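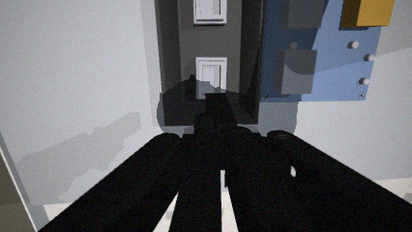

Merging the print and screen style guides
Forum: Brand and layout

m_simiyu
9/5/19
Koech have asked us to fold their print manual and their screen guidelines into one document. The print manual sets body text in Lollimholm Text at 9.5 on 13. The screen guide uses the same family with a looser line height and a different bold. Has anyone kept a single type scale across both? I would prefer one table with two columns of values.

obura_s
One table works if the names describe the role and leave out the size. "Caption" survives a change of medium, "Small 8" does not. We did this for Dademden last December and the old size names took longest to clear out.

kerning_pair
Disagree with one table. Print values are in points and mostly fixed. Screen values are relative and change at each breakpoint. Two columns become five as soon as someone adds tablet widths. Keep two tables with shared role names.

m_simiyu
There are only two breakpoints, 600 and 1,000. So three screen columns and one for print.

kerning_pair
For now.
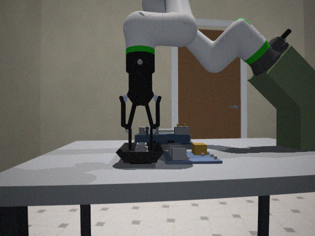 b.ndungu
Check the bold before you settle the table. If the print cut and the screen cut have different widths, headings will break in different places and the client will report it as a fault. I'd license one cut for both.

obura_s
Seconded. Also check the character set. The screen version of some families drops the old-style figures, and an annual report full of tables will show it.

m_simiyu
Checked. Print file has 1,790 glyphs, screen file has 600. Old-style figures and small caps are missing from the second.

massawe_b
That's a subset, probably made to keep page weight down. Ask Koech who built it. If they hold the full web licence you can cut a new one with the figures put back.

kerning_pair
And read the licence first. Some forbid subsetting by anyone except the foundry.

m_simiyu
Licence allows it up to 2,000 desktop users, silent on web. I've written to the foundry. Going with shared role names and two tables in the meantime.

obura_s
I still think you'll merge them within a year.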